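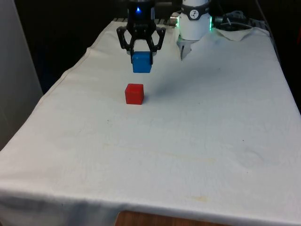
시승기 · 모터쇼 > 현장 방문
2026년 5월 12일 | 글 Regula Zürcher

아침 비행기에서 한숨도 못 자고 바로 공장으로 갔어요. 숙소에 짐이라도 풀고 갈 걸, 캐리어를 끌고 정문에 서 있으니까 경비실 아저씨가 납품하러 온 사람인 줄 아시더라고요. 방문증 받는 데만 한참 걸렸습니다. 여권 이름에 움라우트가 있어서 시스템에 입력이 안 된다나 뭐라나. 결국 방문증에는 'ZURCHER'라고 찍혀 나왔고 저는 하루 종일 그 이름으로 살았어요.

이번에 간 곳은 Jarketti의 조립 공장입니다. 새 왜건 Gindilholm이 나오는 곳이에요. 신청한 건 작년 7월인데 답장이 안 와서 거의 잊고 있었거든요. 그런데 갑자기 홍보팀의 Oranuch Pongsiri 씨한테 메일이 왔습니다. 자리가 났는데 올 수 있냐고요. 당연히 가야죠! 일정표도 안 보고 간다고 답장부터 보냈어요.

투어는 저까지 14명이었습니다. 자동차 매체에서 온 사람이 절반쯤 됐고, 나머지는 계약하고 차를 기다리는 고객들이었어요. 이 조합이 은근히 재미있는데, 기자들은 플랫폼이니 배터리 배치니 묻고 있고 고객들은 "그래서 제 차는 언제 나와요?"만 묻습니다. 솔직히 후자가 훨씬 절박해서 제가 다 응원하게 되더라고요.

안내는 조립 라인에서 오래 일하셨다는 Settimio Bassi 씨가 맡으셨어요. 목소리가 정말 크세요. 헤드셋을 나눠 주는데 이분한테는 필요가 없습니다. 먼저 차체 쪽을 돌고, 도장 구역은 유리 너머로만 보고, 그다음에 의장 라인으로 넘어갔어요. 도장은 저도 안까지 보고 싶었지만 먼지 때문에 외부인은 안 된대요. 유리창으로 보니 짙은 초록색 차체가 계속 지나가던데, 실물 색이 카탈로그보다 훨씬 차분하고 예뻤습니다. 카탈로그 사진은 좀 다시 찍어야 할 것 같아요.

의장 라인에서 제일 오래 서 있었던 곳은 대시보드가 들어가는 자리였어요. 그 커다란 덩어리가 앞문 쪽으로 쑥 들어가서 제자리에 앉는데, 작업하시는 분이 손바닥으로 툭툭 두 번 치고 다음 차로 가시더라고요. 왜 치시냐고 여쭤봤더니 그냥 습관이라고 하셨어요 (소리로 뭘 확인하시는 줄 알고 수첩까지 꺼냈는데!). 문짝은 일단 떼어서 다른 라인으로 보냈다가 나중에 같은 차로 돌아옵니다. 짝이 바뀌는 일은 없냐는 질문이 나왔는데 Bassi 씨가 "내가 있는 동안은 없었습니다" 하고 아주 엄숙하게 대답하셨어요.

점심은 직원 식당에서 먹었습니다. 콩 스튜랑 빵, 그리고 정체를 모르겠는 노란 푸딩. 스튜는 맛있었고 푸딩은… 다음에 가시는 분들은 과일을 고르세요. 같은 테이블에 앉은 Nilton Arango 씨는 왜건만 평생 타셨다는 고객이었는데, 지금 타는 차로 257킬로미터를 달려서 오셨대요. 차에 개 두 마리가 타야 해서 SUV는 트렁크가 높아 싫다고 하시더라고요. 저도 왜건 좋아하는 사람이라 밥 먹는 내내 트렁크 턱 높이 얘기만 했습니다. 옆자리 기자분이 중간에 자리를 옮기셨는데 저희 때문은 아니겠죠.

오후에는 기다리던 실내 설명이 있었어요. 디자인팀의 Yaneth Mamani 씨가 시트 원단 샘플을 펼쳐 놓고 이것저것 만져 보게 해 주셨습니다. 기본 트림은 직물이고 위쪽 트림인 Montoya에는 가죽이 들어가는데, 제 취향은 단연 직물이에요. 살짝 거친 촉감에 회색 실이 섞여 있어서 겨울 코트 같은 느낌이 납니다. 그런데 이 직물은 Montoya에서는 선택이 안 된대요. 왜요? 여쭤봤더니 Mamani 씨도 웃으면서 그 질문을 제일 많이 듣는다고만 하셨어요. 제발 바꿔 주세요.

트렁크 용량은 600리터입니다. 숫자로는 감이 안 오니까 제 캐리어를 직접 넣어 봤어요. 아침 내내 애물단지였던 그 캐리어가 드디어 쓸모가 있었습니다! 눕혀서 넣어도 옆으로 공간이 꽤 남고, 턱이 낮아서 들어 올리는 게 편했어요. 바닥판 밑에는 충전 케이블 넣는 칸이 따로 있고요. 다만 그 칸 뚜껑이 짐을 실으면 안 열립니다. 여행 중에 충전하려면 짐을 다 꺼내야 한다는 얘긴데, 이건 좀 아쉬웠어요.

마지막은 동승 체험이었습니다. 직접 운전은 못 하고 조수석과 뒷자리에 번갈아 앉아서 공장 안 시험로를 돌았어요. Gosotier라는 이름이 붙은 코스인데 돌길 구간이 있어서 말하면 목소리가 덜덜 떨립니다. 뒷자리는 무릎 공간이 넉넉하고 머리 위도 답답하지 않았어요. 돌길에서는 생각보다 조용했는데, 매끈한 길로 나오니까 이번에는 사이드미러 쪽 바람 소리가 좀 들렸습니다. 양산 전 차라서 고무 몰딩이 바뀔 거라고 하니 이 부분은 정식 시승 때 다시 들어 볼게요.

가실 분들께 몇 가지만 적어 둘게요. 신발은 앞이 막힌 걸로 신으셔야 하고, 샌들이면 입장이 안 됩니다. 휴대폰은 라인에 들어가기 전에 사물함에 넣어야 해요. 역에서 공장까지 버스가 있긴 한데 배차가 띄엄띄엄이라 저는 돌아갈 때 택시를 탔습니다. 기념품 가게는 출구 옆에 있고, 저는 초록색 열쇠고리를 하나 샀어요. 차는 없는데 열쇠고리만 생겼네요. 정식 시승은 신청해 뒀으니 날짜가 잡히면 또 글 올리겠습니다.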